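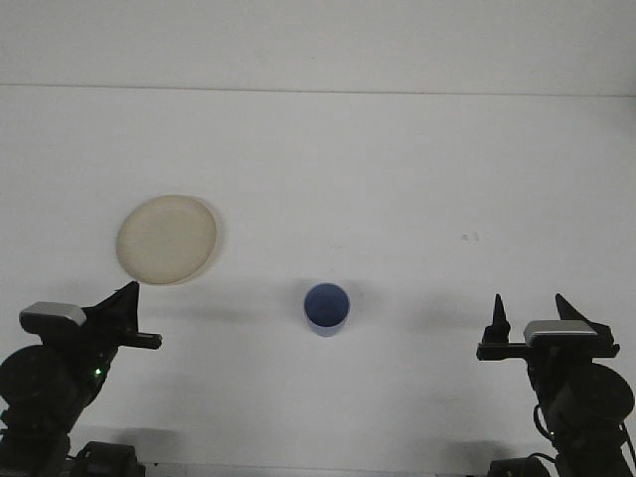
Why do some people who signed up for the Ludley Police recruiting night not get a confirmation email?

The sign-up form holds the email until the waiver page has been submitted. Anyone who closes the tab after the contact page is saved in the list as "Started" and gets nothing, even though their name shows up in the export. They need to open the form again with the same email address and finish the waiver.

Hesero Support
Ticket type: Event registration
Status: Solved
Opened: 20/10/2021
Opened by: Yara Majali, Ludley Police Department, Recruiting Unit
Handled by: Mareike Lammers

Yara Majali
We have a recruiting night at the Weidemann rink next week. People who are thinking of applying can come and skate with officers and talk to a recruiter. The export from this morning has 92 names on it. I have had calls and emails from people who say they signed up and never heard back. I checked a few of them and they are all in the export. Their addresses are spelled right. We also asked a couple of them to check their spam folders and the message wasn't there. Can you resend the confirmation to everybody?

Mareike Lammers
Thanks for writing in. I can resend, but I would like to see why it happened first. Could you open the event, go to Guests, and turn on the Status column? It is off by default. Please tell me what it says for the people who called you.

Yara Majali
They say Started. Most of the others say Complete. I didn't know that column was there.

Mareike Lammers
OK, that explains it. Your form has two pages, contact details and then the rink's waiver. Started means the first page was saved and the waiver was not submitted. The confirmation goes out on Complete only. I count 14 guests in Started on your event.

The Guests export includes both kinds unless you filter it. To get the finished ones only, set the filter to Status is Complete before you export.

Yara Majali
Some of them told me they did see the waiver and signed it. One sent a screenshot from her phone. She typed her name in the box and there is no button under it.

Mareike Lammers
Thank you, that helps. I opened your form on a phone and I get the same. The waiver text was pasted in as one long block inside a fixed-height box, and on a small screen the Submit button ends up under the footer banner. On a laptop it is fine. Do you need the banner on that page?

Yara Majali
No. It's the banner with the parking directions for the Drasholm Street lot. It can go in the email.

Mareike Lammers
Steps for your event:

Open Form, then Pages, then Waiver.
Turn off Show footer banner.
Set Text box height to Auto.
Save, then press Publish. Saving alone does not change the live form.

For the parking directions, go to Messages, then Confirmation, and paste them under the start time.

Yara Majali
Done. I tried it on my own phone and the button is there now. I got the confirmation a minute later. What do I do about the people stuck in Started?

Mareike Lammers
Filter the guest list to Status is Started, select all, and choose Send reminder. They will get a link that takes them straight to the waiver page with their details filled in. Please don't change them to Complete by hand. The confirmation would go out, but there would be no signed waiver on file and the rink may turn them away at skate rental.

Yara Majali
Reminder sent. Separate thing while I have you. The rink will let us have up to 400 people in the building. Do the Started ones count toward the limit?

Mareike Lammers
They hold a spot for 3 days and are then released. You can change that under Capacity, Hold time. Walk-ins are not counted unless you add them at the door with the check-in page.

Yara Majali
Good, we'll leave it as it is. Most of the Started list has moved to Complete since the reminder. I'll phone the rest. You can close this.

Mareike Lammers
Closing. I have passed the button problem to the forms team, as other events with a long waiver could run into it. If you reply to this ticket it will open again.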